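How to budget for a small gripper bench without running out of money by January
Posted 21 Mar 2020 in Planning and Buying

I get asked for a kit list at least once a month, and I've stopped sending one. A list tells you which gripper I like. It won't tell you that you'll spend nearly as much on tables, shelves and cable as on the thing with the fingers. So what follows is how I'd plan the money for a first bench, in the order I wish I'd done mine (I did it backwards, and Tiziana Benedetti, who signs off my orders, still brings it up).

Step 1. Write down the jobs before the kit

Get a sheet of paper and write down what you want picked up, moved or folded in the first year. Be fussy. "Household objects" is no good to a supplier, but "soft things, flat things, and things that sit in a tray" will get you a proper answer on finger width and pad material. At Plarkosham we wrote ours in one afternoon and it knocked two items straight off the order.

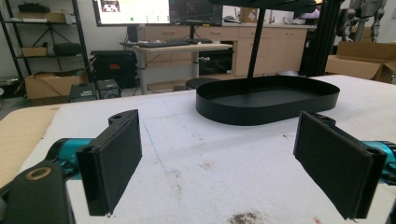 Budget for the table as its own line, please! I had mine down under "sundries" the first year, which meant I bought whatever was cheapest and then bought it again. Padding is what I'd spend on now. A white felt-like covering is kind to fingers and objects alike, but look at the grey smudges on ours, and the brown stain near the front, and you'll see why I price a replacement cover at the same time as the first one. Ask for the cover as a separate part number. Hamel will do that if you ask, Moltemel wanted to sell me the whole top.

Step 2. Split the money into 3 pots

I use the same split every time:

Grippers, arms and anything that moves: the biggest pot, obviously, and the one everybody will argue with you about.
Furniture and framing: table, desk, shelving, uprights, stools.
Spares and consumables: pads, covers, cables, fixings. Keep at least 10 per cent of the total here and don't let anyone borrow from it.

If you're using hand-held grippers as well as an arm, put them on the same quote. I ordered ours separately and paid delivery twice, grr.

Step 3. Ask for lead times in writing

Cendora quoted me 9 weeks for finger pads. Fine, if you know. I didn't, and we had a bench with everything on it except the bit that touches things. Now I put the lead time in its own column next to the price and sort by that column first. Whatever takes longest gets ordered first, even if it's the dullest thing on the sheet. 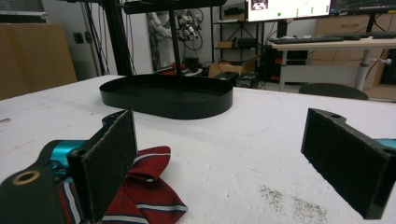

Reading time: 3 minutes

Step 4. Leave a bit for things to pick up

Test objects are cheap, so people forget them altogether. I set aside £40 and spend it in charity shops. A tie is a cracking buy: it's soft, it bunches into folds, and a stripy one like our red one with the navy and white diagonals makes it easy to talk about which bit you mean. Add a low tray and you've got somewhere for things to go.

Step 5. Measure the room, then measure it again

Draw the table, then the desk with its screens, then the shelving, and then draw yourself walking between them with a box in your arms. Boxes are the part I always underestimate. Equipment arrives in big cardboard, and you'll want to hang on to it for returns, so give it some floor or a shelf on the plan. Cables want a route too. Count the sockets you've got before you ask for quotes, as an electrician is a line of its own and never a small one.

Step 6. Send one sheet to everybody

Same sheet, same wording, same closing date to each supplier. When the quotes come back, paste them side by side and look for the gaps: delivery, fitting, training, spares. The cheapest quote I ever had left out all four. Ring them up and ask for those figures before you compare totals, and get the answer by email afterwards.

My own sheet is a plain spreadsheet with a tab for each pot. If you'd like a copy, leave a comment and say which suppliers you're talking to, and I'll send it over with the columns set up.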